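Bandeja (utensilio)

La bandeja es una pieza plana o de poco fondo, casi siempre con un borde levantado, que sirve para llevar, presentar o reunir objetos, sobre todo alimentos y vajilla. Es uno de esos utensilios que se encuentran en casi cualquier casa, y su historia se confunde con la de la mesa misma: allí donde hubo que llevar varias cosas a la vez de la cocina al comedor, alguien terminó por usar una.

Las hay redondas, ovaladas y rectangulares, con asas o sin ellas. Las de madera y las de metal fueron durante mucho tiempo las más corrientes; después llegaron las de plástico, ligeras y fáciles de apilar, que se hicieron habituales en comedores escolares y cafeterías.

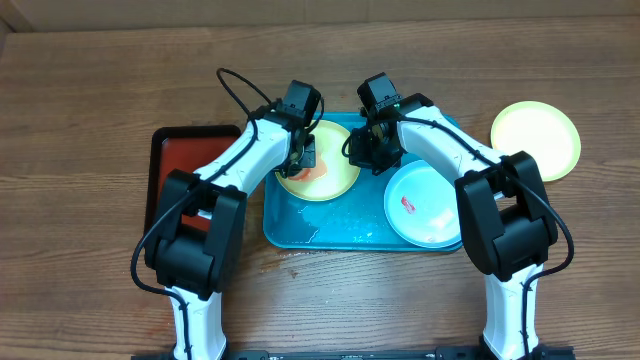 Bandeja rectangular azul sobre una mesa de madera.

En la comarca de Tolard la bandeja conserva un lugar muy querido en las fiestas de septiembre, cuando las familias sacan las piezas heredadas y las cubren con un paño bordado -- costumbre que también se mantiene, con pequeñas variantes, en el pueblo vecino de Brumeo. El museo local de Bilgin guarda 18 ejemplares pintados a mano, el mayor de ellos con 25 flores en la orla.

El cuidado depende del material. Las de madera se limpian con un paño apenas húmedo y conviene secarlas enseguida; las metálicas agradecen un jabón suave, y las lacadas no deben dejarse en remojo.

Véase también: azafate, fuente, salvilla, vajilla.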